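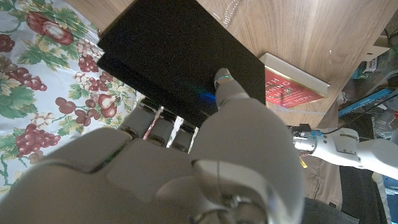
Fig. 1. Wrist camera view, index fingertip on the black device.

3.2 Collecting the demonstrations

Each demonstration was stored as joint positions for both arms together with the camera streams. Over 2 sessions in October we recorded 361 attempts. An attempt was kept only if all streams started within the same second and no joint reading was missing. The wrist view was given its own input to the network – at close range the hand hides much of what the head view would show.

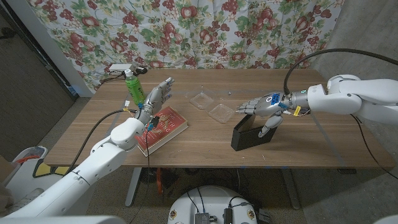
Praltstead Robot Learning Group, Clerkelen Project, Raltham

Fig. 2. Head view with both hands over the table, containers between them.

Object positions were changed by hand between attempts, following a printed list. After checking, 94 attempts were set aside for testing and never used in training. Labels were added afterwards with the Þorgeirsson tool, one per attempt. Its export drops the last few samples of each file – we trimmed the video to match. The training settings are given in section 3.3.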